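Ticket 2342 — Green felt table cover, lint and bald-looking streaks
Product: Hallholm plush table felt, dark green
Status: Open
Opened: 31st January

Hi again! I bought this felt in October for the craft table and I love the color, but it shows every swipe of my hand as a pale streak. I'm worried the pile is wearing out already. Your reply on ticket 896 said to try a lint roller, so I did (a whole roll, 5 nights running) and the streaks just moved somewhere else.

Update 1: Vacuumed with the soft brush, everything in one direction. Much better for an evening — then I leaned on it.

Update 2: Tried a barely damp cloth on a back corner. No color came off, so that's one worry gone.

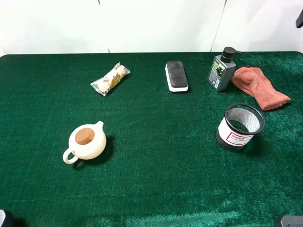
My guess now is that it's only the nap lying in different directions, and I'd love a yes or no on that. You asked what normally lives on the table, and it's small stuff: the pump bottle and the orange towel toward the back, the whiteboard eraser, the mesh pen holder, a wrapped snack. The lighter streaks are worst along the front, right where my arms go. Is there a brush you recommend, or should I be steaming it?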